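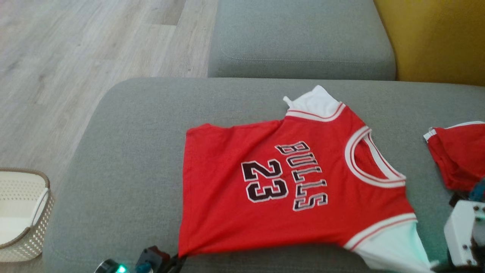

Washing and storing sports jerseys without wrecking the numbers

I've been washing jerseys for longer than I care to admit (two boys, a husband who still thinks he plays, and now the grandkids) and I've made every mistake going. So grab a cuppa, and I'll tell you what I do these days.

Before the wash

Turn them inside out. Every time, even when you're tired. The letters and numbers are the first part of a jersey to go, and most of the damage comes from rubbing against zips and the inside of the drum. Do up anything with a zip, or better still wash the jerseys on their own. Check the care label too, as some of the older ones really do want washing by hand.

For grass stains I dab on a bit of plain liquid detergent, leave it for half an hour and work it in with my fingers. An old toothbrush is fine on the body of the fabric, but keep it well away from the lettering. Sweaty collars like a soak in cool water with a good splash of white vinegar, and then a proper rinse.

In the machine

Cold water, gentle cycle, and go easy on the powder. I skip fabric softener altogether — it leaves a coating on sports fabric that holds on to smells, and I'm sure it does the glue behind the numbers no favours either.

Red is the colour to watch. I wash a new red jersey by itself the first few times, particularly if it has any white on it, and I never leave it sitting damp in the basket overnight. My neighbour Fidel Quezada did that with his daughter's netball gear and the whole team went pink for the season!

Drying

No dryer, please. Lay the jersey out on a towel or hang it on the line in the shade, still inside out. 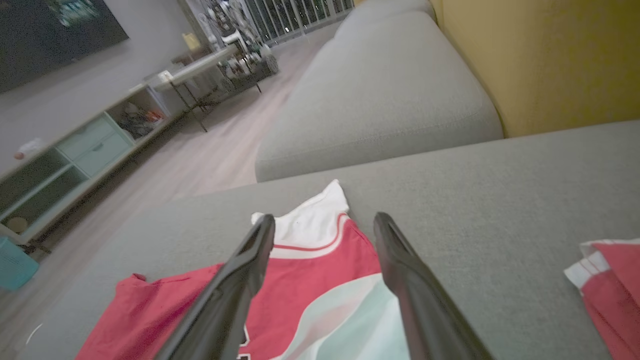
If you're using pegs, put them under the arms or along the bottom hem so you don't end up with little peaks at the shoulders. In November, when our sun gets fierce, I bring everything in the minute it's dry.

Lifting numbers

A corner that's just starting to peel can often be saved. Put baking paper over it and a thin tea towel over that, then press with a warm iron, no steam, for a few seconds at a time. Let it cool completely before you have a look. Cracked numbers are another story, and I've never found a cure worth the bother.

Putting them away

Fold with the number flat if you can, and slip a sheet of tissue between jerseys so the prints don't stick together over summer. I keep ours in a shallow drawer, no more than five to a pile, with the ones the kids are growing into at the bottom.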